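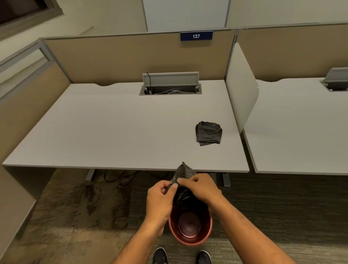

The serviced room, known in some towns as the "let with attendance", is a furnished room or small flat rented together with a set of household services, so that the tenant pays one sum for the lot. It sits somewhere between an ordinary tenancy and a hotel stay, and people have been fond of it, and grumbled about it, for a very long time.

Origins

The oldest known agreement of the kind comes from Jaltau and dates from 1599. It grants a lodger one upper room, the use of the stove and clean linen at each new moon, and it goes on at some length about candles. Similar papers survive from Mösli, where the custom was common enough for the town to set a standard wording of its own.

What is included

Most modern agreements cover heating, water, furniture and cleaning, with laundry and breakfast as extras. In Pumley the cleaning must be listed room by room - a sensible habit, as a good many quarrels begin with a cupboard that neither side thought was theirs to look after. A desk, a bed and a lamp are usually the least a tenant can expect.
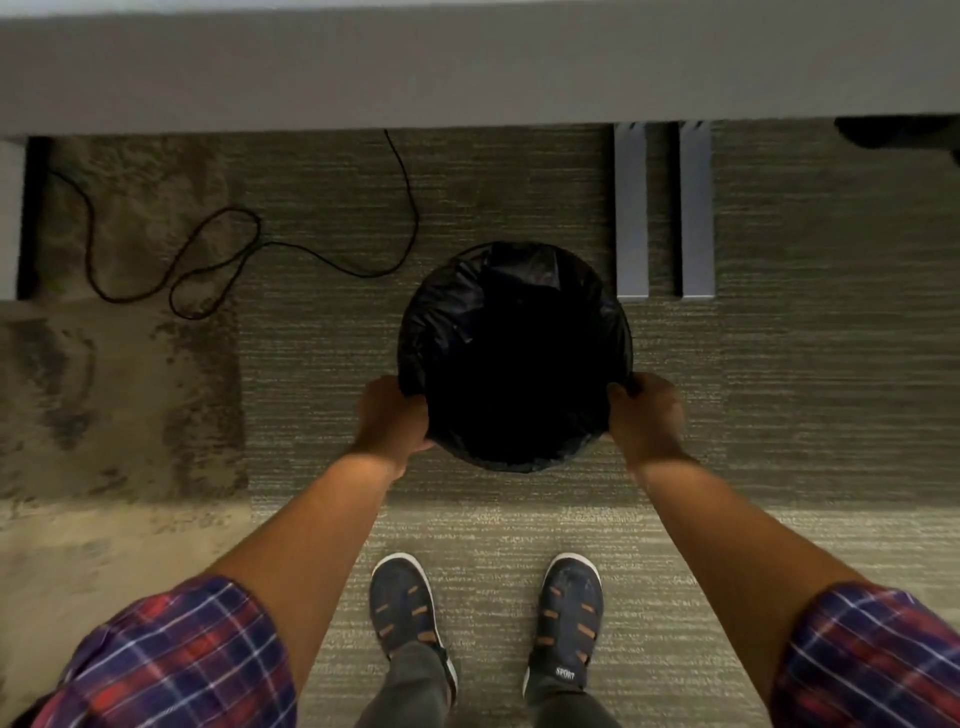

A small bin with a black liner, beside a desk.

Notice periods tend to be short, often no more than 6 weeks, and this suits students, seasonal workers and anyone still making up their mind about a place. The price of such freedom is that the rent is normally higher than for a bare room of the same size.
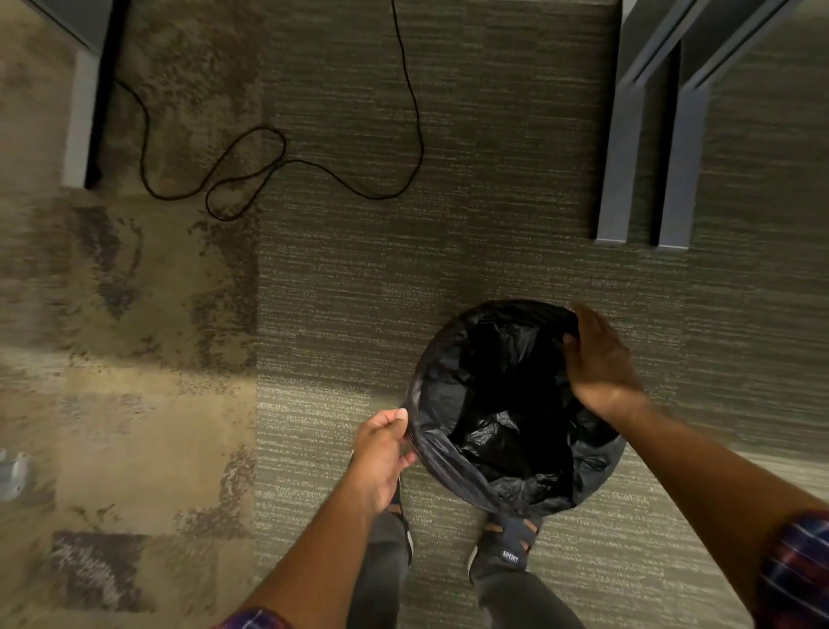

The Zovside register

Zovside keeps a public register of serviced rooms, open to anybody who cares to leaf through it. It held 1117 entries on Aug 7, 2022, most of them single rooms in older houses near the river. Landlords pay a yearly fee of 100 crowns for each entry and renew it every November, when the register office stays open into the evening.

See also

Boarding house
Furnished tenancy
Lodger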